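Tuesday, May 14, 2019

Home from Flitorville with sore feet and a free tote bag, and I want to get this down before I lose it all. So! The Kistex. I finally got my hands on one, after reading the brochure so many times that the fold is coming apart.

Quick recap for future me, who will forget. Kistex is the tabletop arm kit that Goleck has been selling since October, and Prins is the outfit that does the setup and the training if you pay extra. I've been going back and forth on the whole package for months now. The arm by itself I could just about talk myself into. The Prins part is where my stomach goes funny, as they want 3000 dollars for it on top, and that covers one visit and a phone line that's open on weekdays (I asked about weekends and got a look).

The drive was awful, by the way. Construction the whole way past the reservoir, and I'd left my coffee on the roof of the car like a genius. I was twenty minutes late and they had saved me a chair, which was sweet of them.

There were two parts to the day. The morning was slides. I took nearly 19 pages of notes and I can't read half of them, but the gist is that you can teach the thing a job by leading it through the motions by hand, then it saves the path, and you can go back in and fix the bits you don't like. I'd worried it would be all typing code. There is some, but the stuff I'd be doing (picking up small tubs, moving them over, putting them down, all day long) you can do from the menus. I liked the menus! Big plain buttons, and an undo that goes back more than one step, hooray.

Then lunch, egg salad, not great, moving on.

The afternoon was hands on, and that's what I'd come for. My first try, I led the arm down to a tub way too fast and it stopped dead and beeped at me. Everyone looked over. Second try was better. By the fourth or fifth I had it going down nicely and closing on the rim, and I got that silly grin you get when you finally parallel park in one go. The grip setting is fussy, though. Too low and the tub slides right out, too high and the thin plastic buckles, and the manual gives you one line on it. The manual is 91 pages long and it gives you ONE LINE. I found the right number by fiddling, and wrote it on my wrist, and then washed my hands. So that's gone.

Things I liked: it's quieter than my sewing machine. You can push it away with one hand and it gives up without a fight, so I wouldn't be scared to stand next to it. The software opened fast on their old laptop, which makes me think it would open on mine.

Things I didn't: the cables. You need a plan for those before you buy, because they want to go everywhere at once, and the clips cost extra. Also the warranty is 6 months unless Prins does the install, and then it's longer, and I think that's a bit sneaky. I said so, too. They were polite about it.

What I can't work out is whether I need it. The soap orders are up, sure, and filling and moving all those little tubs is the part that wrecks my shoulder every single week. But I could hire a kid for the summer for less than the setup fee, and a kid could also answer the phone and tape boxes. On the other hand the kid goes back to school and the shoulder stays with me. Ugh. I went around and around on this the whole drive home and missed my exit.

One more idea, which I had in the shower just now. They do a rental! It was on the back of the price sheet in tiny print, month to month, arm and gripper only, no training. I've had the training now, sort of, if I can read my own writing. I'd need to clear off the long bench and find out if the outlet on that side still trips when the kettle's on. I'll call Goleck in the morning and ask what the deposit is, and whether the gripper they rent out is the same one I used today, as the brochure shows a different one.

Must also buy egg-free lunch stuff, and look for the roof coffee mug on Route 9 if it's not raining.
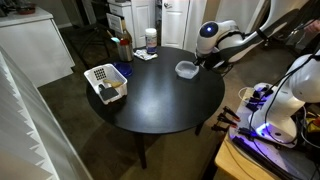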